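Women's night-walk network to open second base in Penesville

PRESS RELEASE - for immediate use
April 2026

A group of women who began walking each other home from late shifts is opening a second base, in Penesville, after 258 members signed up in its first winter.

The Steltow Night Line started in October with a phone tree and a borrowed room above a launderette. Members text when they leave work, give a route, and get matched with another woman going the same way. If no match, someone on the rota stays on the phone until the door is shut. Simple as that. No app to buy, no fee.

Since then the line has logged 500 journeys. Most are short - bus station to estate, hospital to the flats behind Prurnley Road. Most are uneventful. The ones that weren't have gone into a harassment log, kept by members in their own words, with street, time and what was said or done. Names left out unless the woman wants hers in.

That log is now the centre of the group's work. It went to the borough in printed form, with a list of four spots where reports keep coming up: the underpass at Prurnley, both ends of the market car park, and the path beside the bus depot. Members want lights mended, the hedge cut back, and drivers allowed to stop between stops after 10pm on request. The group has asked for a written reply on each one.

Cosmin Crăciun, who drives the last bus out of Steltow and whose sister was one of the first members, has been pressing for the request-stop change from the drivers' side.

"We see it through the mirror every week," he said. "Woman gets off, somebody gets off behind her, and I've got to pull away. If I can let her off at her own corner that's thirty seconds. Thirty seconds is nothing on a timetable. I'd like it in writing so no driver gets told off for it."

The Penesville base will run from the Munteanu Rooms, on the ground floor, step-free from the street. Open evenings to begin with. It will have a staffed phone, a quiet room for anyone who wants to make a report in person, and a weekly drop-in on what happens after you report - police, employer, landlord, or none of them. Interpreters on request, ask a few days ahead if you can.
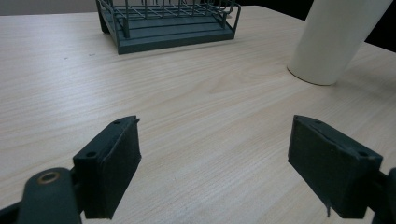 Running costs for the first stretch are covered by a 2,000 pound grant from a local fund plus members own collections. More is needed for the phone bill and for training, and the group is looking for women who can take a late slot once a fortnight. Full induction given. Men who want to help are asked to get in touch about leafletting and the lighting survey.

Employers with late shifts can ask for posters and wallet cards. Cleaning firms and care agencies especialy welcome.

Interviews can be arranged with members and with Mr Crăciun. Please don't turn up at the base without ringing first - some members do not want to be seen there. Copies of the log summary by email.

ENDS

Recent releases
- Harassment log: summary of the first winter
- Request stops after dark: our letter to the bus company
- Prurnley underpass lighting survey, helpers wanted
- Late shift wallet cards now in more languages

Contact: Press desk, Steltow Night Line | © Steltow Night Line | Back to top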